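Community Help > Fashion and Events > Show Production

Putting on a small charity runway show in December, where do I start with models and running order?

Posted by Hema Kurup

I have been asked to run a fashion show in December for a sewing and design school in Erkatwood. The school has done displays before, with clothes on stands and people walking past them, but never a real runway with music. I have helped backstage at two shows and that is all the experience I have.

What I have so far: seven designers, all current or former students, and 14 models who have said they will do it without pay. Most of the models have never walked. The hall is called the Trallby. It holds more people than we will ever sell tickets to, and it has a low stage at one end and a flat floor. We get it from noon on the day and have to be out by 11 at night.

The total budget is 900 dollars and the hall is already paid for separately. Out of the 900 I need sound, some lights, water and food for the people backstage, safety pins and tape and so on, and printing.

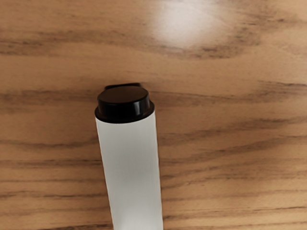 Each designer wants to show between three and five looks. I said yes to everyone before I added it up, and now I don't know if 14 people can get changed fast enough. One designer, Kudo, makes things with a lot of lacing up the back, and those take two people to get someone into. The others are mostly dresses and separates with normal zips.

My main questions are how to work out the running order so that nobody has to change in thirty seconds, how long the show should be, and how many rehearsals I can fairly ask for when nobody is being paid. I would also like to know if I should build out a runway from the stage or just use the floor. A carpenter quoted me for a raised one and it would eat more than half the money.

Also, two of the designers both want to close the show. I haven't answered either of them yet.

Thanks in advance for any help.

3 replies

Evaristo Ferraro

I have been stage managing local shows for a long time, mostly bridal and school shows, so I will take your points in the order I would deal with them.

Skip the raised runway. Use the floor, put the chairs in two rows on each side and tape a straight line down the middle for rehearsal. With only two rows everybody sees shoes and hems, and your new walkers have nothing to fall off. If you sell more tickets than two rows will hold, make the walk longer before you add a third row. Have the models come in from the stage down the steps if the steps have a rail. If there is no rail, bring them in from the side at floor level.

Length. Seven designers at four looks each is 28 walks. With one model leaving as the next one passes the halfway point, a walk in a hall that size takes under a minute, and they overlap. Add designer bows and a short introduction for each and you will come in at roughly 25 minutes. That is plenty. People think they want an hour until they are sitting in it. If you need the evening to feel longer, open the doors early, sell drinks and put the clothes on stands afterward so guests can look at the stitching.
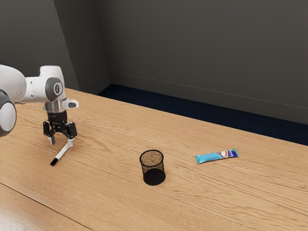 Running order. Get a pack of index cards and write one look on each card with the designer, the model and how long it takes to get into. Don't guess the time. Ask the designer to dress somebody in it with a clock running, and then add a minute for nerves. Lay the cards out in order on the floor. Now check each model. With 14 models and 28 looks every person walks twice, so put everyone out once in the first half and once in the second half and most of your problem is gone. You will have at least a dozen walks between changes for each person if you keep them in the same sequence.

It only goes wrong if designers insist on their own favorite models. Tell them now that fittings are based on size and that you are assigning models.

For the laced pieces, put Kudo either first or straight after a break. If Kudo is first, those models are laced in before the doors open and no one is rushing. Getting out of lacing is quicker than getting in.

Hold everyone to four looks. Somebody will argue. If you let one person have five then you will have seven people with five by the next morning.

Rehearsals. Two is fair for unpaid people. Make the first one a walking rehearsal in the shoes they will wear, an hour and a half, no clothes from the show. The second is on the day. You have the hall from noon, so call models at 2, run it once in order without changes, run it again with changes, then stop and feed them. Hair and makeup after food. If a third rehearsal seems needed, make it for the nervous ones only.

Money. I would split it like this: the largest share to sound and someone competent to run it, then food and water, then lights. The house lights with a couple of rented floods at the end of the walk are fine. Printing should be last. One folded sheet with the designers' names in running order does the job.
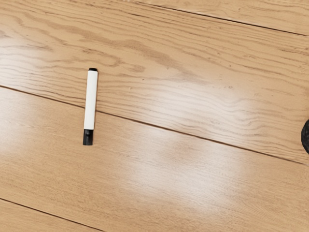

How many dressers do you need for 14 models?

One dresser to every two models works for zips and separates, so seven, plus one more person who only does lacing. Each dresser stays with the same pair all evening and has a rail section with their models' names taped on it, clothes hung in order from left to right, and shoes in a bag on the hanger. Dressers should not be the designers. Designers will want to watch the show from the side and they will walk off at the wrong moment.

As for who closes, you have three ways to do it. Draw lots in front of everyone, go by who has been at the school longest, or have both of them close with looks going out alternately. I have done all three and drawing lots causes the least trouble. Whichever one you pick, tell both people at the same time and do it this week.

hanutard_tailor

I agree with most of that but I would do three rehearsals. Ours had two and half the girls looked at the floor the whole way.

Also check the music. We used a playlist off someone's phone and it rang during the evening wear. Put the whole show on one file with the gaps already in it, and have a second copy on something else.

For models I would ask a dance class. They already know how to come in on a count.

Hema Kurup

Thank you both. I did the cards last night on the kitchen floor. It comes out at 28 looks like you said, once everyone is cut to four, and the shortest gap for anyone is 11 walks. Kudo is happy to open. I have told the carpenter no.

I've emailed the two designers about drawing lots. One has said fine and the other hasn't replied.

One more thing I should have asked. Is there a list somewhere of what needs to be in the backstage kit? I have pins and tape written down and nothing else.

Evaristo Ferraro

Here is mine. It has been added to over the years, so some of it you may not use.

Dressing area
Safety pins in three sizes, double-sided fashion tape, needles already threaded in black, white and beige, small scissors, a steamer and an extension cord for it, lint rollers, a clean sheet to stand on when stepping into long pieces, chalk, nude underwear in a few sizes, heel grips and insoles.

Makeup table
Stain remover wipes, cotton swabs, tissues, straws for the water so lipstick stays put, a hood or light scarf to go over the face when something is pulled on over the head, hair pins, hairspray, blotting papers.

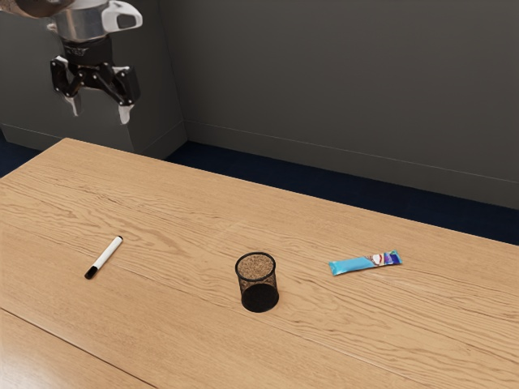 Entrance to the floor
A printed running order in large type fixed at eye level, a second copy for whoever is calling the models, a small flashlight, a full-length mirror if you can borrow one, and a chair. The person calling stands here and doesn't leave for any reason until the last bow is finished.

Front of house
Guest list, spare programs, reserved signs for the front row, cash float, a phone number for the person at the entrance so they can tell you when the seats are filled. Start no more than ten minutes late.

Medical
Plasters, blister pads, painkillers for yourself, and something sugary. Models who are nervous tend not to eat, whatever you put out for them.

Pack it the night before and have one person responsible for bringing it. Label the steamer with the school's name, as they go missing from halls more than anything else.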